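Desconfíe de los trucos para hacer la maleta que prometen milagros. He probado bastantes antes de viajar a Cladlow y la mayoría acaba en el cajón.

- **Enrollar la ropa.** Arruga menos las camisetas, dicen. Las mías salieron igual. El espacio ganado es mínimo.
- **Bolsas de vacío.** Reducen el bulto, no el peso — y el mostrador solo mira el peso. Pagué 37 euros de recargo por creérmelo.
- **Comida para el trayecto.** Llévela de casa; en la estación de Hilten los precios son un abuso.
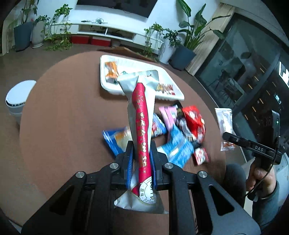

*Un snack en envoltorio individual, con el rótulo «原味».*

- **Organizadores de tela.** Los Sundaram cuestan bastante más que dos fundas de almohada viejas y hacen lo mismo.
- **Pesar la maleta en casa.** Esto sí. Una báscula de baño basta: súbase con ella, luego sin ella, y reste.

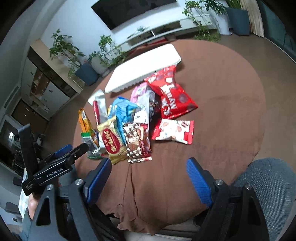 **¿Merece la pena facturar para una escapada de dos noches?**
Casi nunca. Con una muda, un neceser pequeño y los zapatos puestos se llega de sobra, por mucho que las listas de internet pidan media casa.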